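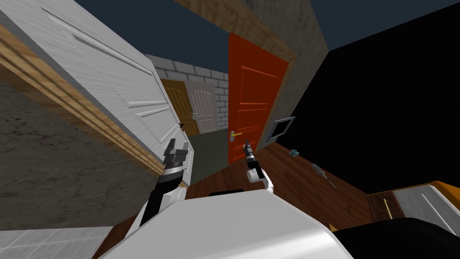 August
By Lamisi Sarpong

Tatlow Translation is a technical translation office. We convert maintenance manuals, safety data sheets, parts catalogs and training handbooks between English and six other languages. Our clients are mostly equipment makers and the distributors who sell for them. We do not handle literary work, court papers or personal records.

The office was set up by Mohsin Dhanial, who had spent ten years writing service manuals for pumps and compressors and had seen many of them come back from translation with the torque values intact and the warnings reversed. His first client was Vilero, a valve distributor. The first job was a parts catalog with 3952 entries, delivered in two languages. Vilero is still a client, and the term list built for that catalog is still in use in a revised form.

Each job passes through the same stages. A project lead reads the source text and logs unclear passages as queries to the client. Work does not start until the queries on safety text are closed. A translator with a background in the field prepares the draft. A second translator checks it line by line against the source, and a third person reads the target text alone, without the source open. Part numbers, units and cross-references are then checked by script, and the script report is sent to the client with the files.

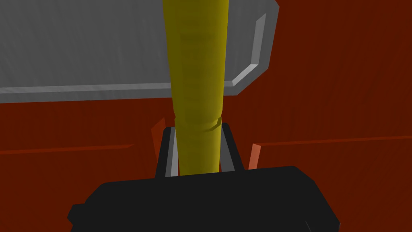
What happens if a client changes the source text after work has started?

The project lead compares the two versions, marks the changed segments and sends a revised schedule before any new text is translated. Segments that have not changed are not billed a second time.

Term lists are kept by client and by product line. They are the property of the client and are handed over on request in a plain tab-separated format. A term is added only when the client has approved it in writing. Where two approved terms conflict – this is common after a merger – both are held and the conflict is reported.

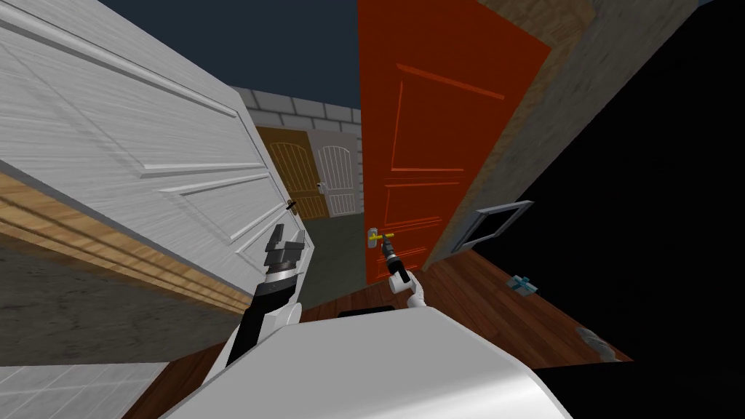 Older lists are reviewed once a year. Terms that have not appeared in any job since the last review are flagged but stay in the list, as spare parts catalogs often return to them.

The office has 20 staff translators and a group of outside specialists who are called on for chemistry, rail signaling and medical devices. Outside specialists work under the same checking rules. Akpalu, our file system, stores every version of every segment together with the initials of the person who changed it.

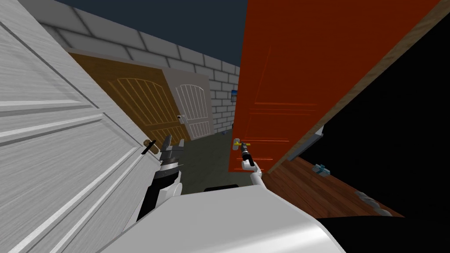

Versions are kept for the life of the contract plus two years. Small jobs, under 2000 words, are normally returned within three working days – longer if the text includes drawings with embedded labels. Quotes are prepared from the source files and are free of charge. Requests received before 3 p.m. are answered the same day.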